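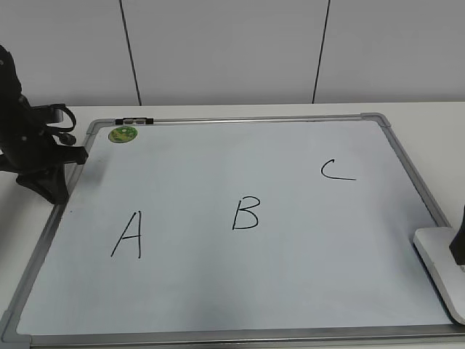 Home Reviews Garage Nights Classifieds Join

Gavevska click torque wrench, half-inch drive: my first winter with it

I've put off buying a decent torque wrench for longer than I'd like to admit. For years I did my lug nuts by feel, with the iron out of the trunk and a bit of a grunt at the end, and I thought I was pretty good at it. Then Filipa Magalhães checked my front left wheel one evening with her own wrench and it was a long, long way over what the manual calls for. She was very nice about it, which made it worse.

So I bought the Gavevska. I'd gone back and forth between this and the Plakow, which has a prettier handle and a scale you can read from across the driveway, but the Plakow only clicks in one direction and I've got an old trailer hub with left-hand threads. The Gavevska does both. Sold!

First thing you notice is the weight. It's a lump. If you're used to a cheap beam-type wrench you'll think somebody filled it with sand, but once it's on the socket the weight helps you, especially with the car at that awkward height where you're half kneeling on the mat. The grip is plain knurled metal with no rubber on it, and on a February morning in an unheated garage that is COLD. I wear gloves. Suleiman Onyeka wrapped his in hockey tape and says it's the best thing he ever did to it, and I may copy him.

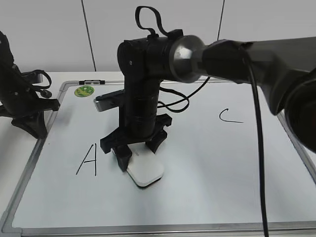
Setting it is simple enough. You pull the collar down, twist the handle until the line meets your number, let the collar go and give it a wiggle to make sure it's locked. The numbers are stamped in and painted black, and the paint on mine has already started to wear off the low end where my thumb sits. I can still read it, but I do have to tilt it toward the light. A longer window or just deeper stamping would fix that, and at this price I think they could have managed it.

The click itself is great. Loud, sharp, and you feel it in your palm too, so you don't miss it when there's a compressor running behind you. My old one had this mushy little tick that I was forever going straight past (and then backing off, and then starting over, and then swearing). With this one I stopped second-guessing myself by the second wheel.

Now, accuracy. I don't own a calibration rig, but Chidubem Garba has a digital tester bolted to his bench and he let me have a go on it. With the wrench set at 80 foot-pounds, the tester read 81. I did it again and got the same. That's plenty good enough for wheels. Down at the bottom of the range it was less impressive, and I wouldn't use it for spark plugs or anything going into aluminum. Get a smaller wrench for that stuff. 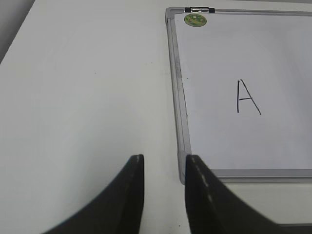 The case is the weak spot. It's blow-molded plastic and one of the two latches popped off its hinge in the first month. The wrench also rattles around in there, so I've stuffed a rag in the end. You do get an extension bar and three sockets in the box, thin-wall ones with plastic sleeves so they don't chew up alloy wheels, and those I've been really happy with. I use them more than my own set now.

One more gripe and then I'll stop. The instruction sheet tells you to wind it back to the lowest setting before you put it away, but it's in tiny print on the back under the warranty blurb, and I'd been leaving mine set for weeks before I read it. Wind it back, people! Don't go below the lowest mark either, just to it. 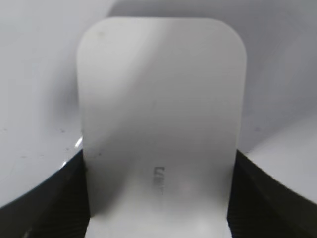 Pratton Motor Club | Tools & Workshop Section

Would I buy it again? Yep. If you swap your own winter wheels and want something that'll sit in the garage for years, go for it. If you mostly work on small engines, look at the Kulkarni three-eighths that Amarachi Etim wrote up for us, it's lighter and goes lower. I've borrowed hers for a valve cover and it was lovely.

Mine's in the tall cabinet on garage nights if anyone wants to try it before spending their money. Please wind it back when you're done.

Vusumuzi Moodley

Shares 81 Comments 3
Last updated: February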